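July 2019

I promised a few of you a post on money, and I have put it off for weeks, partly because our shop has a new coffee maker and partly because money is the part of this hobby-turned-job I'm least good at. But the budget for next year has to be on Lempi Räsänen's desk before she goes off to her cabin, so I've had my nose in quotes and receipts anyway, and I may as well write it all down while it's fresh.

For those who are new: we are a small outfit in Tirkau that works out how a pair of robot arms can do fiddly household and light packing jobs for people who can't or would rather not do them by hand. We have one table with two arms, and the question on my plate is whether we set up a second one, what goes on it, and what we can get away with not buying.

When I did this the first time, in February of last year, I made the mistake everybody makes and planned the whole thing from the arms outward. I had pages on reach and payload (lovely pages, I was very proud of them) and a single line near the bottom that said "other." Well, "other" grew. By the time we switched anything on, it had swallowed table, lamp, cable, hooks, mats, grippers, spare fingers for the grippers, the little screws that hold the spare fingers, and a very dull week of my life spent waiting for a connector. Elsa Oksanen still calls the storage closet "Other" and I can't say I blame her.

So this time I started from the top of the table and worked backward.
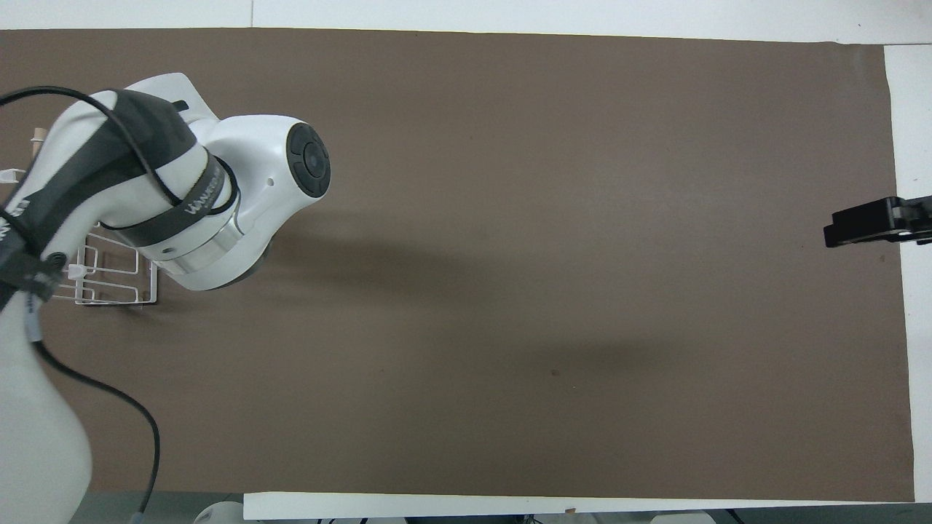

Cable is the line I got most wrong. I'd priced it by the straight distance from the arm to the box, which is how you would do it if you had never watched an arm move. It needs slack, and plenty of it, for every twist and reach. Look at the big lazy loop that black cable makes over the arm and out across the brown mat, and you'll see where my money went. Onni Niskanen, who is far more patient than I am, sat down with a piece of string and measured the real path for every pose we use, and his number is the one in the new budget. We've also added proper sleeves and a few soft ties. They cost next to nothing on paper, but I never had them in the drawer when I needed them, so now they have a line of their own and I feel very grown up about it.

The mats are the opposite story. The first supplier I called, a nice man at Hyvönen, quoted me for a coated work surface cut to order, and I came very close to signing. Then Elsa pointed out that we change what's on the table so often that anything permanent would be a nuisance. A plain sheet in a dull color gives the cameras a calm background, and when it gets scuffed you swap it. I've put down $59 for a year's worth, and I think even that is generous.

Next came the things we practice on, which I call props and Lempi calls "housewares" with one eyebrow up. I do understand the eyebrow! It looks odd to see kitchen stuff in an equipment budget. But the arms are only ever as useful as the objects we try them with, and objects wear out, get bent, or roll under the radiator and come back fuzzy. We also need more than one of each, so that the second table can run the same job as the first and we can compare the two without carrying a rack back and forth all day.

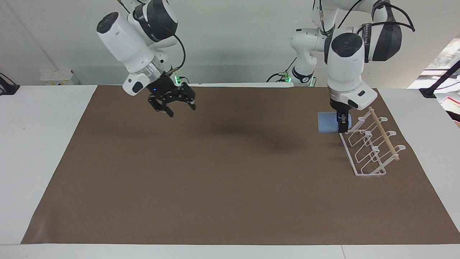
Grippers are where I've gone back and forth the most, and I'd love to hear from anyone who has been through it. Osvaldo Macedo runs a setup a bit like ours and he swears by softer fingers for everything. He brought a pair over in a shoebox and made a very good case over lunch. Our plain black ones have open plates and screws you can get at without taking half the thing apart, and that counts for a lot with me, as I'm the person holding the screwdriver. They also manage more than I expected of them. The one on the right has that pale blue piece between its fingers down by the wire rack, with a bit of dowel lying across the top of the rack, and that kind of mix is just what I want the money to cover – something round, something thin and wiry, something long that likes to roll. So my plan for now is to buy the same grippers again for table number two, and set aside $290 for one pair of the softer fingers to try on the old table first. If Osvaldo is right I will buy him another lunch and say so on this blog.

I also want a second lamp. I left lighting until the very end last time and ended up borrowing one from my own kitchen, where it was missed. Shadows under the arms are a pain if you're trying to tell where the edge of something is, and one lamp on one side only helps so much.

Now the arms themselves. I had three quotes and I've thrown one out, as the sales rep wouldn't tell me what the service visits cost until I had signed for the arms. Of the other two, Susach is cheaper up front and Roltum is cheaper if anything breaks in the first couple of years. I've been at this long enough to assume that something will break. Jouko Pitkänen, our bookkeeper and a kinder man than his emails suggest, asked me to put both side by side over 2 years with service, shipping and training in, and once I'd done that the gap had nearly closed. We will most likely go with Roltum and pay in parts.

Leaving the arms out, everything else for the second table comes to $3533, and that includes a small cushion that I have decided not to call "other." Jouko wants it called "contingency." I wanted "rainy day." We've settled on his word and my amount.

A couple of things I left off on purpose. No fancy table, because the plain white one has done us well. No spare computer either, though Onni made a sad face about it, and I've told him it's first on the list if the spring goes well.

If you have bought flexible cable in a long length lately and were happy with it, please leave me a note in the comments with where you got it. I need to place that order before Lempi gets back.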